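Ticket: White plastic bin rocks on the table and leaves gray marks on the surface
Status: Solved, kept open for comments
Product: Hasska storage bin, white, large
Table: Brina, light wood finish
Opened: Tuesday, March 19, 2019
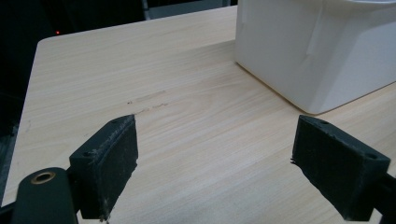

Hello. I write because I have a small problem with the bin and I could not find the answer in your help pages. We use it in the work room of our office in Olten, on top of the table, to keep paper and envelopes for mailing. When it is full it stands well. When it is almost empty it rocks a little if somebody takes something out, and it makes a knocking sound. Also there are gray marks on the table in the place where the bin stood before. I would like to know if the bin is faulty or if the table is not flat, and how I can remove the marks without damage to the surface.

What I have tried before writing:

I moved the bin to the other end of the table. It rocked there too.

I turned the bin by a quarter. It rocked less, but it did not stop.

I put a folded paper under one corner. This helped for one day and then the paper moved out.

I wiped the marks with a dry cloth. No change.

I wiped with a damp cloth and then dried. The marks became lighter but they did not go away.

Reply from support

Thank you for the clear description. Please test first the table, without the bin. Lay a straight ruler of 600 mm on the surface, once along the grain and once across, and look if light passes under the middle. Then put the bin upside down on the floor and lay the same ruler over the bottom, from corner to corner, both ways. If the bottom has a high point in the middle, the bin will rock on any table. Please also tell us the load you normally keep in it, and if the bin stands near a heater.

For the marks, please do not use scouring powder or the rough side of a sponge. A light finish can become dull and this cannot be repaired with cleaning.

My answer

I did the tests this morning. The table is flat in both directions, I could not see light under the ruler. The bottom of the bin is not flat. In the middle it is higher than at the corners, and the difference is 3 mm. I measured it two times because I was not sure I held the ruler correctly.

The load is usually paper, one box of 220 envelopes and some loose sheets. There is a heater under the window, but the table is on the other side of the room. However, in September the room was painted and the bin was for some weeks in the storage room, next to the hot water pipe, with heavy folders inside. I did not think of this before. Maybe it is important.

Reply from support

It is very possible that this is the cause. Plastic that stays warm under weight can sink slowly in the middle, and it keeps this form when it is cool again. It is not covered as a fault, but in many cases it can be made better. Please empty the bin, fill it with warm water from the tap, not above 42 degrees Celsius, and let it stand on two wooden strips placed under the outer edges, so that the middle is free. No, please excuse us, this is the method for a bottom that is pushed inward. In your case the middle is pushed outward, so the bin must stand on a flat floor and the weight of the water must press it down. Leave it until the water is cold, pour out the water, and measure again. Repeat if necessary.

My answer

After the first time the difference was smaller but the bin still moved. I repeated it the next evening. Now it stands quietly on the table, also when it is empty. With the ruler I can still see a very thin line of light, but for me it is good enough.

For the marks I used a white eraser, the kind for pencil, which a colleague recommended. I rubbed gently in the direction of the grain and wiped with a damp cloth after. They are gone, except one near the rounded corner of the table, and I think that one is a scratch and it was there before the bin.

One more question. The Pereyra felt pads in your shop, are they suitable for this plastic, or does the glue come off after a time? I would put four under the bin so that it does not leave new marks.

Reply from support

The pads hold well if the plastic is clean and fully dry. Wipe the bottom with a little dish soap and water, let it dry overnight, then press each pad for one minute. Do not slide the bin on the same day.

My answer

Pads are ordered. I will write again if they come off.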